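Chapter 4

Moving a Team: Relocation and the Local Fan Base

By the end of this chapter you should be able to describe the main reasons a professional basketball club changes cities, separate the costs that show up in a club's accounts from those that do not, and explain why attendance in the first season after a move is a poor guide to attendance in the fifth.

We use cookies to remember your reading position. By continuing to use this site you agree to our cookie policy. Accept | Manage settings

4.1 Why clubs move

A basketball club is easier to move than most businesses of its size. It owns little heavy equipment. Its players are under contract to the club and go where it goes. Its games need a floor, two baskets, seats and a broadcast connection, and many mid-sized cities already have a building with all of these. What holds a club in place is usually a lease, and leases end.

Most moves start with the building. The owner wants a newer arena, or a larger share of the money from parking and food, and the current city will not pay for it. Another city offers better terms. The owner then has a choice between two sets of numbers, and the league has to approve the result. A smaller group of moves starts with ownership itself. A buyer from outside the area takes over, keeps the club where it is for a season or two, and then asks to bring it home.

Poor attendance is often given as the reason in public statements. It should be read with care. Attendance tends to fall once a move is rumored, so a low figure in the last season may be a result of the decision and tell us little about what led to it.
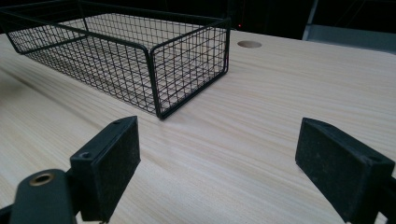
Leagues also have their own interests. A league with a national television contract wants clubs spread across many markets. It may turn down a move that would leave a large region without a team, even if the owner would earn more. It may also want one or two open markets kept free, so that cities without a club can be mentioned during lease talks in cities that have one.

4.2 The Plenmont case

The rest of this chapter follows a single club, the Plenmont Millers, who played in a second-tier league and left for the coastal city of Grira when their lease ran out. The case is useful because the club was small and the records are fairly complete.

The Millers had played in Plenmont for 30 seasons. In the last of these, average attendance was 1185, in a hall that had been built for a much larger crowd. The club's owner, Ottó Sipos, had asked the city for a new hall twice and been refused both times. Grira offered a rent-free lease for 15 years and a share of all concession sales. Sipos accepted before the season was over, and the players learned of it at a team breakfast on a road trip.

Season ticket holders were offered refunds on the remaining home games. Few took them. Kumiko Nishimura, who ran the ticket office, kept notes on the phone calls she took that spring, and these notes are the best source we have on how fans reacted. Many callers wanted to know whether they could buy their own seats out of the hall. Others asked which players would be going. Very few asked about the owner. She wrote that the angriest calls came from people who had stopped attending years before.

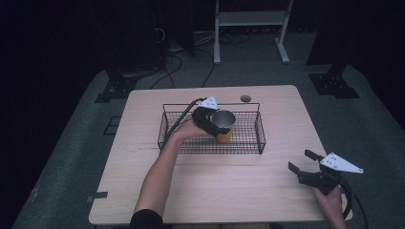 PLENMONT, March — The Millers played their last home game here to the largest crowd of the season, and lost it. Fans stayed in the stands until the lights over the court were turned down.

That report ran in the local paper and was reprinted in Grira, where it was read as good news about the size of the club's following. It was a weak basis for such a reading. Final home games draw people who want to have been there, and most of them do not follow a club to another city.

4.3 What happened to the fans

Interviews were carried out in Plenmont 11 months after the move. Three groups stood out. The first still watched the Millers on television and knew the roster. The second had dropped the club and picked up another, most often the nearest top-division team. The third, the largest, had stopped following professional basketball and went to high school games or did something else with their evenings.

In Grira the first season sold well. The second did not, and roughly half of the new season ticket holders failed to renew. The star guard, Bandara, had left as a free agent, and the club replaced him with younger players whom the city did not know. Section 4.4 looks at how the club priced its tickets in response. Section 4.5 compares the Millers with the Nitisura club, which moved a shorter distance and kept its name, its colors and most of its radio audience.

Key terms: lease, concession share, market, open market, renewal rate, territorial rights.

Comments (3)

hoops_econ: Using this for a sport management class. Is the renewal data for Grira broken out by section anywhere? 4.4 only gives totals.

Marlene T.: My dad had seats in that hall behind the visitors' bench. He was one of the people who called. He never got the seats.

dropstep44: The chapter should say more about the league vote. Owners nearly always approve each other's moves and students ought to know why.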